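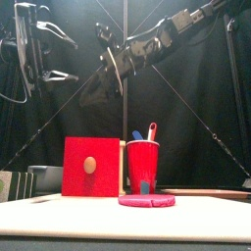
Photo: Ellden Automation Review

Reviews > Software > Motion and Perception > Orkuvbridge 3

Orkuvbridge 3 for two-arm tabletop work

Orkuvbridge is a planning and perception package published by Wesent for laboratories that run two arms over a shared table. It takes images from one fixed camera and from a camera at each wrist, keeps a list of the objects it believes are present, and sends joint paths to the arm controllers. Version 3 replaces the planner that shipped with earlier releases and adds a log viewer. Ellden evaluated the package on its own bench with household objects of the kind our readers generally use: a red cup holding two utensils, a flat pink disc, a red panel with a round wooden knob. The license was purchased at the list price.

Installation

The installer runs without network access once the archive has been downloaded, and sites with restricted machines will value that. Both arms were recognized on the first start. Joint limits must be entered by hand in a settings file, and the file is checked only when the planner is started. A limit typed with the wrong sign was accepted without comment and then rejected later with the message "model error 437," a code that does not appear in the manual. Wesent support supplied the meaning the next morning. The code should be listed.

Camera setup is better than in the previous version. The operator places a marker board at several positions, and the software reports the remaining error for each camera separately. The older release gave one combined value, which made it hard to tell which camera was at fault.

Perception

The object list is the strongest part of the release. Each entry shows which camera last saw the object, how long ago, and how confident the system is in its position. When an arm passes between the fixed camera and an object, the entry is held at its last known place and marked as stale until a wrist view confirms it. Our operators came to rely on that mark within the first day.

Thin items remain difficult. The pink disc lies nearly flush with the white table, and the depth estimate for it wandered enough that the planner sometimes approached too high and closed on nothing. Setting the object class to "flat" corrects this in most cases, although the setting is lost if the list is rebuilt. Utensils standing in the cup were at first treated as part of the cup. They can be split into separate entries through the grouping menu, and the split is kept when the session is saved.

Edges and openings are handled with more care than we expected. A wooden box with a slot and a small round hole in its top was fitted as a solid block by default; with the "openings" option turned on, the slot was modeled correctly from the wrist view. The small hole was ignored at every setting we tried.

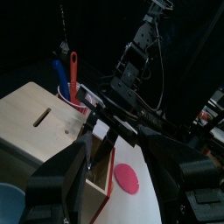
Planning

The new planner treats the two arms as one system. In the earlier release each arm was planned alone and then checked against the other, with frequent stops near the middle of the table. Our comparison covered 1619 planned motions recorded over the evaluation period. Stops for arm-to-arm clearance were less common throughout, and those that did occur came with a plain statement of which links were too close. The typical planning time was about 5 seconds for a motion of both arms, and noticeably less when one arm was parked.

Cables are not modeled. The manual advises adding simple blocks to stand in for them, and we endorse that advice. The blocks follow the link to which they are attached, so a generous one near the wrist will cost some reach.

Log viewer

The viewer plays camera images, joint positions and planner decisions on a single timeline. It opens large sessions slowly and cannot export a selected portion. It also reads logs from Xiao, the open recorder in use at many of our member sites, and in our trials those logs opened with the time stamps intact. Comments can be attached to any point on the timeline and are stored in a separate text file.

Documentation and support

The manual was last revised in October and does not cover the viewer at all. Support replies were prompt and courteous. A list of the faults reported during this evaluation was sent to Wesent on 7th February, and a correction for the lost "flat" setting has been promised for the next update.

Assessment

Orkuvbridge 3 is recommended for sites already running two arms with wrist cameras. Sites with a single arm will gain the object list and little else, and may reasonably wait. Users of the earlier release should keep a copy of their old settings files, as the conversion drops any comments written in them.

Reviews | Test Methods | Index | Subscribe

Contact the Review Office | Copyright Ellden | Back to top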